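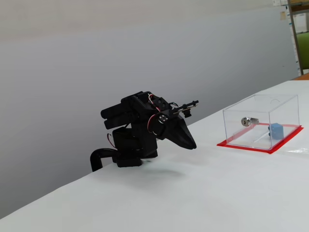
Ticket 151, opened 17/09/2022 by Rosalind Pettigrew, Jarby bench cell

Hello Wojciech, and thank you for picking this one up so quickly. The Jarby arm has started drooping at the shoulder whenever it lines up for the lockbox run, and I'm afraid it's getting worse. It homes perfectly well, bless it, but then sags as it reaches forward and ends up too low for the keyway. I had a good look at the wiring first, as you asked, and what bothers me is the red and white bundle that arcs over the upper joint and down to the round hub. It looks to me as if it could tug when the arm stretches out. The box is still inside its red tape, so I don't think the fault is on that side.

Tried so far: power off for 20 minutes, re-homed, then 3 slow reaches with the Gristeretti script. It sagged on each of them. Sayaka wondered about the supply, so I swapped it for the spare, with no change at all.
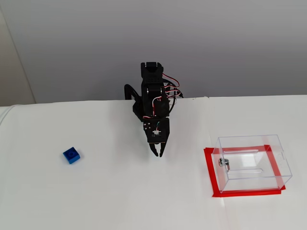
Reply from Wojciech Jabłońska: Lovely clear notes, Rosalind, thank you. I'd leave the supply alone now and go for the shoulder servo horn – the screw there works loose on these. Power down, hold the arm up with one hand, nip the screw up gently and re-run the zero offset. Please give the wires a bit more slack while you're in there.

Rosalind: The screw was loose! Tightened, offset redone, and it's holding its height nicely. I'll leave the ticket open until Czesław has run his batch.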